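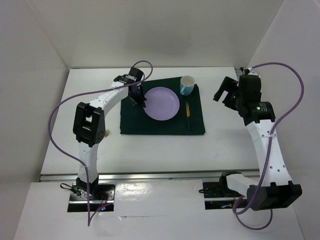
I've spent most of this winter teaching two robot arms to set a table, and I'm looking for people to come drive them. My project at Nolside is called Kaijage, and the question behind it is pretty simple: if an operator pauses, fixes a mistake and keeps going, does the robot learn more from that than from a perfect run? My early result says yes, and I'd love to find out if it holds up when the operator isn't me. The task looks easy on paper. You get a green placemat, a purple plate, a light blue mug, a knife and a fork, and you have two grippers to get everything where it belongs. Then you try to pinch a plate by its rim with one arm while the other one hovers near the mug, and suddenly you're holding your breath!

So far I have 3417 recorded runs, nearly all of them mine, and that's the problem. I have habits. I always reach for the plate first (no idea why), and the trained policy does too. I need 22 new operators with habits of their own.

You don't need any robot experience. If you've played video games or done fiddly craft work, great, but neither is required. You do need to be 18 or older, able to use both hands comfortably for short stretches, and okay with me recording the arm movements and a short interview afterward. Your name stays out of the data.

You'd come in for two sessions of up to 2 hours each. The first is mostly practice, plus a batch of clean runs where we start over after any slip. In the second you keep going after slips and repair them as you like. Breaks whenever you want. I pay by gift card at the end of each session, and you keep the first one even if you decide not to come back.

Sessions are in the Cerkari building, ground floor, step-free from the parking lot. Morning and evening slots are both open.

To sign up, use the contact form on the Nolside site and put "Kaijage operator" in the subject line. Tell me which hand you write with and what times work for you. I answer everything myself, so give me a few days.

Posted 2024-03-20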